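Workshop tips: comparing two grippers on soft things
2025-07-12

Last May I changed the fingers on our small arm and lost almost a week, so I write down what I would do differently. The two grippers were a Siltard with flat fingers and a Kaltham with curved ones. Both are fine with hard blocks. The difference comes with padded and sewn objects.

Test with the same objects, in the same order. I keep mine in a box with the lid marked, and Na-rae Maeng knows she should not borrow from it.

Take a padded object by its narrow end first. A wide part bulges between the fingers and the force reading becomes hard to trust. If the narrow end slips, close a little more slowly before you try more force.

Look at seams. Flat fingers like a seam that runs across them. Curved fingers often roll it out to the side.

Do 14 grasps for each object and each gripper. With fewer, one lucky grasp changes the whole result. I once did 200 with one cushion – it was too many, and the fabric became shiny.

Fix the cable before you mount the wrist camera. Leave a loop for the full turn of the wrist, and turn it by hand once with the power off. Kylie Partington uses soft tape for this, I prefer a cable tie with the end cut short.

Clean the finger pads with a damp cloth between fabrics. Lint collects there and the grip becomes weaker.

Write the closing speed on paper next to the result. The Kanari controller forgets it after restart, and I had to repeat one full afternoon.

For sewn things I stay with the flat fingers. The curved ones went back on the shelf, and Si-eun Yeon will try them with bottles.

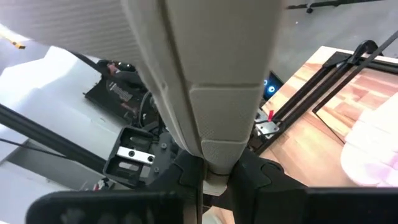 If you have only one gripper, the same list is still useful for comparing finger pads. Change the pads on both fingers together, and start again from the first object in the box.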